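Verkcombe adds harvest customs to its folklore register

Verkcombe Museum has added 80 entries on harvest customs to its public register of folk beliefs, bringing the total to 1,282. The update was released on Aug 28, 2025.

The new entries cover the last sheaf, corn figures and field-edge offerings recorded in Verkcombe, Ilport and the Morna valley. Each gives the place of collection, the wording used by the speaker and any known variants. Cataloguing began in June under Velimir Nikolaidis.

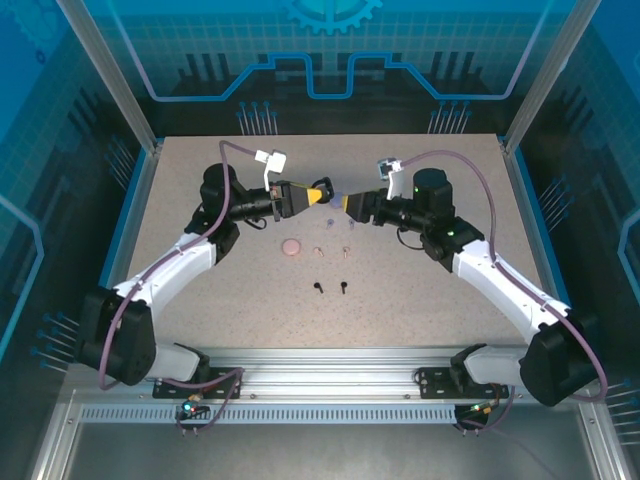

What counts as a separate custom in the register?
A custom is listed separately when its timing, its object or its stated purpose differs from those already recorded. Differences in wording alone are entered as variants.

Eight of the entries come from the Vukadinović notebooks, which were transcribed by Bujar Berisha. Seven of these concern the last sheaf, which was kept indoors until the next sowing. The other describes a loaf left at the field gate.

The register can be searched by parish, season and object. Corrections may be sent in writing to the museum's records desk.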